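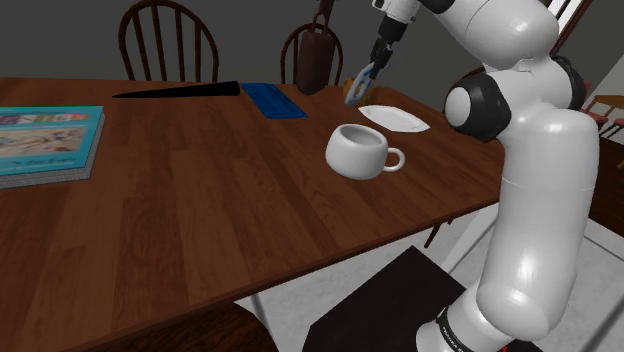 Rania Salem
Fiction editor and occasional contributor
April 2018

The Wednesday Bus to Zukedero

So my uncle died and left me a kiosk. I should say straight off that I'd met him twice, and one of those times I was a baby, so the weeping was mostly done by other people. But a kiosk! With a hatch and a kettle and a little awning you wound out with a handle. The letter said it stood at the last stop of the number 4 bus, in Zukedero, and that the key was with a man called Taner Kocabaş, who would explain the rest.

I'd never been to Zukedero. I thought it would be by the sea. I don't know why I thought this, something about the sound of it, and I packed a swimming costume.

The bus went through the town and out the other side and kept going. By the time we'd passed the cement works it was me, the driver, and a woman with a birdcage on her lap (no bird). She asked where I was headed and I said the kiosk, and she looked at me for a long moment and said, 'Oh, you're the niece,' and then got off at a stop where there was nothing but a field.

There was no sea. There was a turning circle, a bench, a row of poplars and the kiosk, which was green, and a good deal smaller than I'd been imagining while spending its profits in my head. Taner Kocabaş was sitting on the bench with his hands on his knees. He had the air of somebody who'd been told a time and come two hours before it.

'You'll want the book,' he said.

I said I'd want the key, and he said yes, but the book first, and out of his coat he brought a fat red ledger held shut with a garter. My uncle had written in it every day he'd opened up. I was expecting sums. What I got was this sort of thing: Rain. Bülent D. owes one tea and an apology. Or: Wind from the north, Muammer Yüksel very low, gave him the good biscuits. The pages were numbered, and he'd got as far as 2853.

'And the money?' I said.

'What money?' said Taner.

Well, I sat down next to him then. I'll admit I was cross. I had come a long way in unsuitable shoes and I had already told my landlady, rather grandly, that I was going into business. I asked how a person could run a kiosk for all those years without any money in it, and Taner thought about that and said there'd been some at the beginning.

The key stuck. Inside it smelt of oranges and paraffin. There was a stool, a shelf of tins marked Güler in gold letters, a radio with a spoon for an aerial and a calendar still turned to November. I meant to have a quick look round, lock up and catch the bus back, I really did. But I'd wound the awning out to see if it worked – it did, with a shriek you could have heard at the cement works – and when I looked up there was a man standing at the hatch.

'Tea,' he said. 'And I'm sorry.'

'Are you Bülent?' I said.

He said he was. Bülent Değirmenci, and he'd been meaning to say it for ages, only he'd kept walking as far as the poplars and losing his nerve, and then one day the hatch was shut and it stayed shut. I said I was afraid the apology wasn't for me. He said he knew that, he wasn't daft, but would I write it down anyway?

I lit the stove and made the tea. It was terrible, grey as a puddle, and he drank all of it. Then I took the garter off the ledger and found the next clean page, and I couldn't think what to put. The bus came round the circle and stood there with its door open. The driver gave me a look. I held up one finger, meaning wait a minute, and he seemed to take it to mean something else, because he nodded and shut the door and drove away.

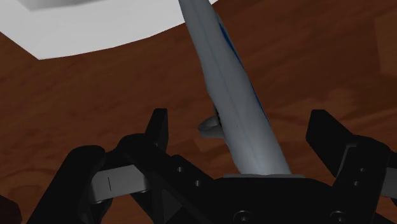
Anitha Venkataraman: I was so sure she'd get on that bus! But what did Bülent do? I read it again looking for the clue and all I've got is the biscuits, and those went to Muammer. Please tell me there's more of this and that the birdcage woman comes back.

She does come back, Anitha, and there's a bird in it by then. As for what Bülent did, I've got three different versions in a drawer and I like him less in two of them, so he's keeping it to himself for the moment. The next bit starts the same evening, with my niece trying to sleep on a stool.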